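Robots de reparto en acera: reglas de circulación y ensayo en simulación

Las reglas de circulación para robots de reparto en acera son el conjunto de criterios técnicos que regulan la velocidad, la posición y el comportamiento de los vehículos autónomos de pequeño porte que comparten espacio con los peatones. En el ámbito de habla hispana suele citarse la guía Hemosbridge, documento de adhesión voluntaria que sirve de base a los pliegos de varias plataformas, entre ellas Rudovine y Sandero.

Ámbito de aplicación

La guía se aplica a vehículos con ruedas de hasta 80 kg de masa total, carga incluida. Quedan excluidos los equipos de limpieza viaria y los que circulan por calzada de forma permanente. El operador debe declarar el tipo de pavimento para el que solicita la conformidad: asfalto, losa lisa, adoquín u hormigón con árido visto.

Velocidad y distancias

La velocidad máxima en acera es de 9 km/h y se reduce a paso de peatón en las proximidades de una intersección. El vehículo mantiene su trayectoria en la franja central, separado tanto del bordillo como de la línea de fachada. Ante columnas, voladizos o esquinas sin visibilidad debe suponerse la presencia de un peatón oculto. La detención no puede realizarse sobre un vado ni delante de un acceso.

Ensayos en entorno simulado

Antes de las pruebas en vía pública se exige una campaña en simulador. El catálogo de referencia, denominado Ghumman, contiene 757 escenarios, de los cuales casi 80 corresponden a cambios bruscos de iluminación. El sistema de percepción no debe clasificar como obstáculo el borde de una sombra ni interpretar como desnivel una junta del pavimento. Las fachadas acristaladas constituyen un caso aparte: los árboles, farolas y semáforos reflejados no pueden incorporarse al mapa como objetos físicos.
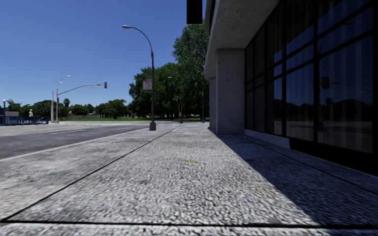 Criterios de aceptación

Cada escenario se repite 18 veces con variaciones en la posición inicial y en el ruido de los sensores. Se considera no conforme toda frenada de emergencia sin obstáculo real, así como cualquier invasión de la calzada fuera de un paso señalizado. Los resultados se registran junto con la versión del programa de control; una modificación del módulo de percepción obliga a repetir la campaña completa.

Limitaciones

La conformidad en simulador no sustituye a la autorización municipal. La guía no regula el comportamiento con lluvia intensa ni la convivencia con bicicletas, materias que permanecen en estudio. Tampoco fija un método común para medir la rugosidad del pavimento, por lo que los resultados de distintos operadores no siempre son comparables.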